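A visit to the Wuswood shared workshop, February

I went to Wuswood on the open afternoon, by bus, and the entrance was 3 pounds. The workshop is behind the old dairy and you must ring twice. Trefor Mathias opened for me and showed me the bench where Pellum is being built.

Pellum is a home robot for folding clothes. The arm is not finished: two joints work, the third makes a bad noise when it carries weight. Mathias has spent 600 pounds until now, most of it on motors. He prints the small parts himself and I could hold some of the broken ones, which were lighter than I expected.

The teaching is done separately from the arm, with grippers that a person holds in the hand. Mathias wants 3,000 short recordings before he trains anything, and he has 176. I asked if towels would be easier for a beginning. He said yes, but he does not own so many towels. Then we had tea and I looked at the wiring, which is very tidy.
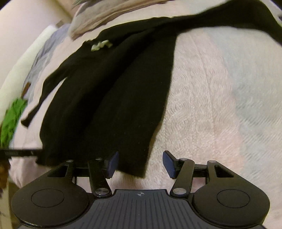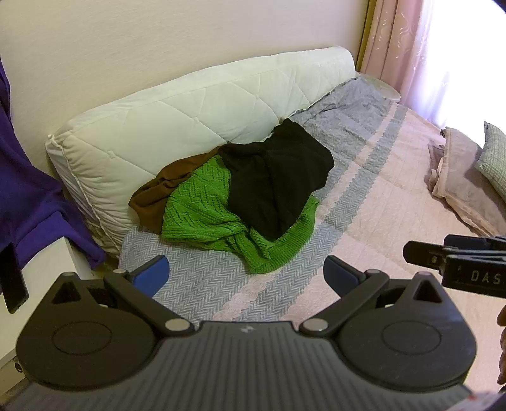 Hand-held grippers and clothes on the bed, a black garment in both.

Sultumance wrote to me after reading the first version of this report: I would finish the third joint before making more recordings. If the arm cannot lift a wet jumper, the training will not help it. Ask him which gearbox he has, mine made the same noise until I changed the grease.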